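Plenmont Community Garden Association
Minutes of the meeting, 2/22/26

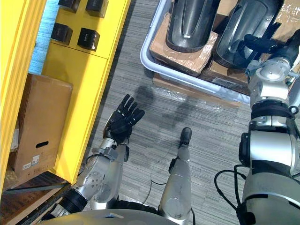
The meeting was opened by Tadhg Ó Flaithearta. The minutes of January were read and accepted with one correction: the water bill is paid by the town of Plelville, not by us.

1. Plots. There are 17 people on the waiting list. Dusia asked if the two large plots near the gate can be divided. It was discussed for long time – the present holders should be asked first. Tadhg will write to them before the end of February.

2. Money. The balance is $174. The compost delivery will cost $400, so we can't order it before the fees come in. The fee stays the same as last year. Late payers will get one reminder by mail.

3. Tool shed. The lock is stiff again and the second key is still missing. Mulligan offered to bring a new lock and to cut four keys. Agreed. The wheelbarrow with the flat tire stays outside until it is repaired.

4. Seed exchange. We will print 100 leaflets, same text as before but with the new phone number. Beans and squash were too many last time, and people asked for more flowers.

5. Other matters. A complaint was received about smoke from burning leaves. Members are reminded that burning is not allowed – also not in a barrel. The question of hens was moved to the next meeting.

Minutes taken by Dusia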